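Borghild Boström
@borghildb

Right, equipment budget is due end of June and I've spent all arvo in a spreadsheet, so you lot get a thread.

2/ The arm itself is sorted. Everyone budgets for the arm! It's the fingers, cables, mounts and the spare everything that eats you alive.

3/ Got three quotes for finger sets. Fuchs wants $74 a pair, Iment wants $69 but freight comes from overseas, and Winulent does $37 a pair if you order in bulk (guess who doesn't have bulk money).

4/ Fingers are a consumable, by the way. I had them under capital for two years and our finance person was very patient with me. Move them to your running costs, you'll sleep better.

5/ Then there's tubes. I'm planning the tube handling job for Nirnach next quarter and the rack is cheap as chips, but a proper bench mount to stop it wandering is almost $1000. For a bracket!! With four bolts!!

6/ Might get the workshop downstairs to mill one. They owe me a favour, and I've got a bit of aluminium plate left over from the old enclosure.

7/ Leaning Winulent, splitting an order with the lab up the hall. If anybody else in town is after fingers and wants in, sing out before I send the PO. Colour choice is black or black.

8/ Still to price: wrist camera spare, a second power supply, a decent label printer. Any favourites for the label printer? Ours chews the tape.

9/ Back to the spreadsheet. Bench as of 4 pm:

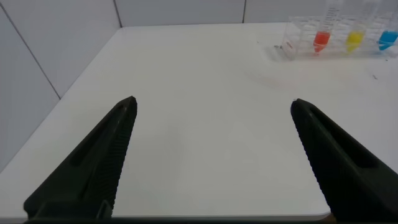
Fingers open, red, yellow and blue up the back in the rack.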